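The Dish Stackers

Paying people to tidy tables is supposed to teach robots how to do it. Our reporter has some doubts.

Hanyu Liang clears the same table for most of the morning. Bowls go onto bowls, bowls go over to the plate, and then everything gets spread out again so the job can start over. She never touches the dishes with her fingers. She works with a gripper in each hand, squeezing and lifting, while a camera on the tool records what the tool sees.

The company behind the sessions, Bivent, calls this gathering demonstrations. The plan is to collect 1,000 of them in ordinary kitchens and feed them to a learning system named Futumness, which should then be able to clear a table it has never met. "Should" gets a lot of work in this business.

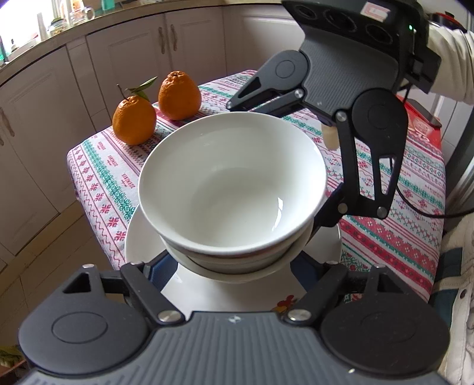 Photo: Bivent / Camenzind kitchen sessions

I came expecting a lab and got a holiday tablecloth, a couple of oranges and a window bright enough to wash out. Bivent says the clutter is the point. A system raised on bare steel benches falls apart the moment it sees a pattern, and the cloth on this table has snowflakes and zigzags running all over it. Fair enough. But one patterned cloth is still one cloth, and I wondered how many kitchens it takes before a machine stops learning the room and starts learning the task.

Leonie Hofstetter, who runs data collection, gave me a number: 300 homes. So far they have been inside 19.

"We would like it to go faster," she said. "People are slow to say yes to strangers in their kitchen."

She is more candid about the waste. Of the first 500 demonstrations, a good share were thrown out for dull reasons – a dropped bowl, a hand in the wrong place, a tool that lost track of where it was.

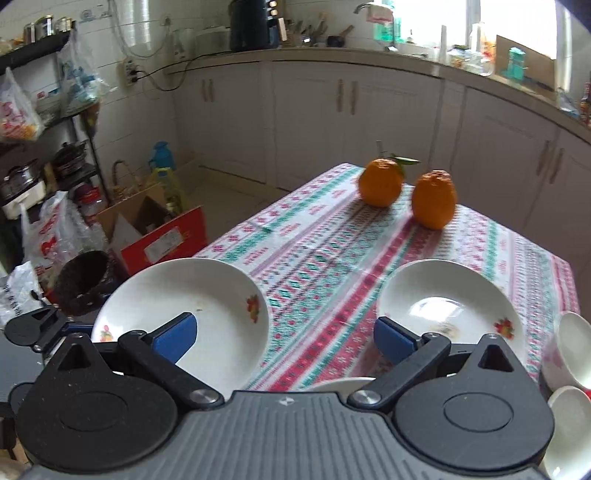 4 min read

Glazed white dishes look easy and are a nuisance. The window throws a hard reflection across the inside of a bowl, and the reflection moves whenever the camera does. Liang knows where the rim is. Whether Futumness will know it is a separate matter, and Bivent had no finished robot to show me.

What they had was a chart. It went up. A rival outfit, Tresberg, showed me a very similar chart in January, and its machine still can't be trusted with a glass.

I asked Liang if she would let the thing loose on her own cupboards. She thought about it, set a plate back down and opened the grippers wide again.

"Plastic plates, maybe," she said.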